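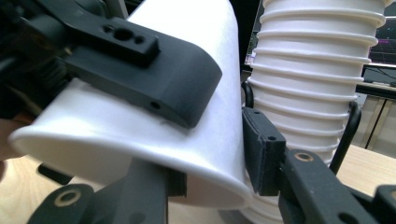
July, 6 in the morning

Slept badly again. The river was up all night and the tent flap kept slapping. We made Ferkthorpe by dark, which puts us 40 miles along with 230 to go. My left heel is raw. I taped it and put on the thin socks.

Eun-seong wants to skip the ridge and take the farm road to Camargo. It's flatter but there's no shade and only one tap that we know of. I said I'd decide after breakfast. Oatmeal, the last of the raisins, coffee too weak because I'm saving it.

Edivaldo Trindade, who runs the campground, let me charge my phone in the office. He walked this route when he was 20 and says the ridge is fine if you're over the top by noon. Storms come in after that. He charged us seven dollars for the site and gave me a roll of tape.

Called home. Mom's tomatoes have split from the rain. Dad still hasn't fixed the gate.

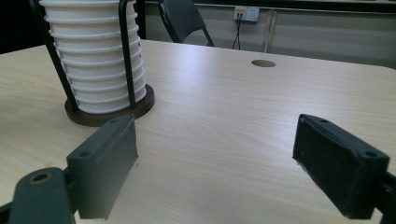
How much water should we each carry over the ridge? Three quarts, and fill up before leaving, as the creek on the far side is dry by this time of year.

So the ridge it is. Eun-seong took it well enough. I moved the stove to my pack to even things out and mailed the heavy sweater home from the store. The next post office is Ivholm, and I should have a letter waiting there.

Heel hurts less with the new tape. Leaving at 7.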